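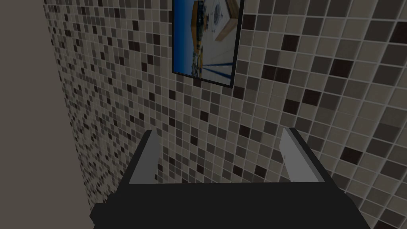

Simulation has become the ordinary place to begin assessing a household manipulator, and the rules that govern its use have been slow to follow. The draft practice code now before members of the Dovow network of test laboratories is an attempt to close that gap. Its first part deals with surroundings. A rendered room is to be treated as test apparatus, documented with the same care as a load cell or a calibrated weight. A wall of small mosaic tiles in beige, taupe and near-black, seen between two open gripper fingers, presents a vision system with a dense, repeating grid that narrows with distance, while the plain wall beside it offers very little detail at all. Under the code, both surfaces must be named in the test record, together with any framed picture or other item of decoration.

The reasoning is practical. When the Kokunari laboratory reviewed 1516 archived trials last winter, it found that nearly 200 could not be repeated, as the colour and texture settings of the room had not been kept. The results may well have been sound. Without the settings, no second laboratory was in a position to say so, and the trials were withdrawn from the comparison tables.

Clause 2 of the draft therefore requires that every simulated trial be stored with its scene file, its lighting values and the version number of the rendering software. Laboratories may substitute a different room only where the change is declared before the trial begins. A substitution made afterwards voids the result.
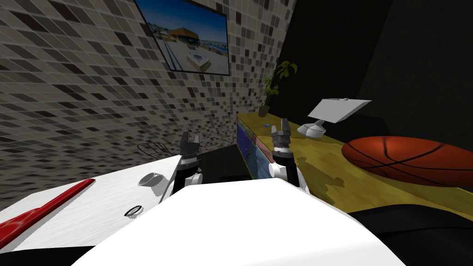 The second part of the code concerns the machine. Operators must state which joints are free to move, the speed limit applied to each, and the position from which every trial starts. For robots with 2 arms, the starting position is to be recorded for each arm separately, and the minimum distance between grippers must be declared. Dratix, which supplies control software to several of the laboratories, has asked that this distance be measured at the fingertips. The Caldeira test centre favours the wrist. The draft at present permits either method, provided that the report identifies the one used.

A further question is how far simulated results may be cited in support of a safety claim. The draft takes a cautious position. Simulation may be used to screen out unsuitable behaviour and to set priorities for physical testing. It may not be offered as the sole evidence that a machine is fit to work near people in a home.

Smaller laboratories have expressed concern about the cost of storage and the labour of keeping detailed records. The draft allows them to lodge their files with a larger member centre under a written agreement, with access for auditors on request. Comments on the draft will be received until the end of January, and a revised text will be circulated to all members before it is put to a vote.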